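Skotora @skotora
Bench notes on the gray sheet-metal bin, because several people asked after Monday's post about parts storage. Short thread. Mostly about sloped walls, powder and clamps.

Skotora @skotora
Background: the bin came out of a clearance lot from Rirgate. The listing said "hopper, open top, used" and gave one dimension, which was wrong. I paid for the freight and very little else.

Skotora @skotora
A straight-walled box of the same footprint holds more. I wanted the slope anyway. In a straight box, short pieces end up pressed flat along the wall and you pry them out with a fingernail. On a steep wall they slide back to the floor.

Skotora @skotora
The cost is floor area. All four walls lean in, so the usable flat part is a good deal smaller than the opening suggests. Measure the floor before buying one of these. Sellers measure the rim.

Skotora @skotora
Contents at the moment: three reddish-brown wooden sticks and two dark blocks, one long and one small. The sticks are offcuts. I keep them because they are straight, and straight is harder to find than you would think at the Ramasamy yard lately. 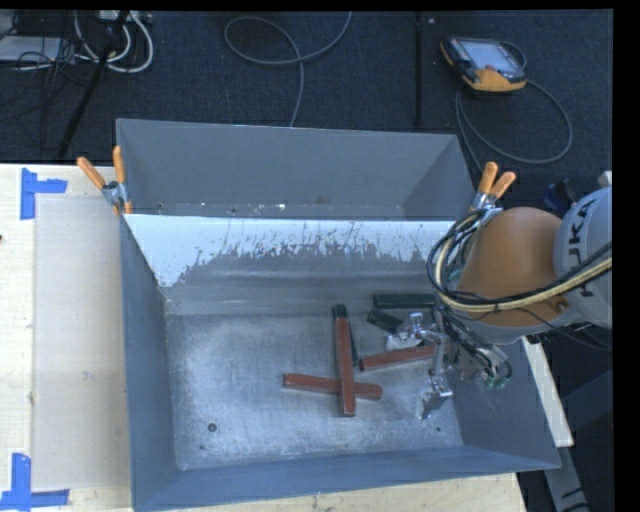 Sticks and blocks in the sloped bin, orange clamps at the corner.

Skotora @skotora
On the sticks crossing each other: a crossed pair is the annoying case. Lift the lower one and the upper one comes along for part of the trip, then drops wherever it likes. Take the top one first, always, even if it is the one you don't want.

Skotora @skotora
Blocks lying close to a wall have the opposite problem. They stay put, but there is less room on the wall side to get hold of them. A tilted block is easier than a flat one. Grab the raised end.

Skotora @skotora
Powder. The floor is dusty and speckled white and I have stopped fighting it. A dry brush moves it to the corners. A damp cloth turns it into a film that has to be scraped. Vacuum with a narrow nozzle if you care. I do it when I change what is stored in there, no more often.

Skotora @skotora
The dark streaks on the lighter part of the far wall are a separate matter. I tried dish soap, then a mild degreaser from Clerkex, left on for 12 minutes. No change I could detect. They don't come off on a finger or on the wood, so they stay.

Skotora @skotora
There is a small round hole in the floor, toward one corner. I don't know what it was for. Screws find it. If you store hardware in a bin like this, tape over the hole from underneath. Tape on the inside lifts at the edges and collects dust.

Skotora @skotora
Clamps. Spring clamps on the rim, orange handles, two of them together at one corner. Sheet metal on a pale wood top slides with very little encouragement, and the sound it makes is unpleasant.

Skotora @skotora
Why spring clamps and no screws: I move the bin. Screw clamps hold harder but take two hands and leave a dent in softwood unless you pad them. Spring clamps go on and off with one hand. Check the jaws for grit before you put them on painted metal.

Skotora @skotora
Two clamps close together at a corner work better for me than the same two spread along a side. The corner is the stiffest part of the rim. Mid-wall, thin sheet flexes under the jaw and the clamp slowly walks.

Skotora @skotora
Someone asked about lining the floor with foam or felt. I had felt in there for 8 days. Quieter, yes. It also held on to every splinter and all of the powder, and the small block kept catching on it. Felt is out.

Skotora @skotora
Rubber mat, same question. Not tried. My guess is that sticks would stop sliding to the floor properly if the mat ran up the walls at all, so cut it to the flat part only. If anyone has done this, post it.

Skotora @skotora
Color is an underrated point. Reddish-brown wood on gray is easy to pick out. Dark blocks on dusty gray are acceptable – the dust helps a little, being lighter than they are. Bare galvanized screws on the same floor would be a bad afternoon.

Skotora @skotora
Next is a second bin, shallower, for the short offcuts. Rirgate has one listed, again with a single dimension. I have asked for the floor measurement and am waiting.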